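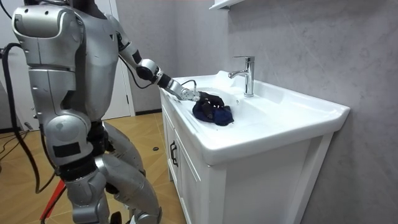 The humanoid unit at the vanity basin during the wiping task, with a cloth under its hand.

Mavent Humanoid Service Unit: Review of Bathroom Cleaning Performance and a Wrist Fault

Reviewed for the Skalbridge equipment assessment program by Nadja Hämmerli. Technical notes by Niilo Halonen.

Skalbridge assessed the Mavent humanoid service unit over the month of June in a furnished test bathroom at its Sotden site. The assessment covered three duties: wiping a washbasin, wiping a countertop and placing a used cloth in a bin. The unit is offered to operators of hotels and assisted living residences, and it was reviewed with those buyers in mind.

Setup took one technician most of a morning. The instructions are clear on floor clearance and on the support stand, but the section on cable routing is short and should be expanded. The external arm cable in particular is shown in a single drawing, with no stated minimum for slack at the wrist.

In ordinary operation the unit performed acceptably. It completed 171 wiping cycles before the fault described below. The hand holds a folded cloth well and keeps it flat on level surfaces. On curved porcelain the results were weaker. The cloth tends to bunch under the fingers, and the unit does not recognize that it has bunched. It continues to press and move as if the full area of the cloth were in contact, so that strips of the bowl are left unwiped. Staff found residue along the inner curve after a number of cycles that the unit had reported as complete.

The fault occurred on cycle 172. The hand was pressing a cloth against the basin when the unit should have lifted and returned to its waiting position. The wrist did not release. Downward force rose above the programmed level and stayed there for 17 seconds, until the operator used the emergency stop. The control screen showed no warning during this time and listed the task as normal.

There were no injuries and the basin was not cracked. The operator was standing outside the marked area, as the site rules require. The assessment team nevertheless treats the event as serious. A person reaching for the faucet at that moment could have had a hand trapped, and a resident with limited strength may not have been able to pull free.

Mr. Halonen examined the unit the same afternoon. He found that a wrist sensor connector had worked partly loose under repeated flexing of the cable. The controller kept using the last good reading and did not treat the missing signal as an error. The connector was reseated and the cable secured with additional slack. A further 20 cycles were then run under supervision, and the fault appeared in 4 of them. The cable arrangement therefore cannot be regarded as the only cause, and testing was suspended.

Mavent was notified and replied promptly. The company has supplied a revised connector clip and states that a software update will stop the arm whenever the wrist signal is lost. The update had not been received when this review was prepared.

Several points are in the unit's favor. The emergency stop worked each time it was used. The outer shell is smooth and easy to wipe down, and leg balance at the vanity was steady throughout - including during the fault itself.

Skalbridge does not recommend the unit for use in occupied rooms at this time. Sites that already have one should keep all persons out of arm's reach while it is operating, inspect the wrist connector before each shift, and assign an operator to the emergency stop for every cycle. The rating is "not accepted - retest required." Retesting will begin with the basin task once the software update has been installed.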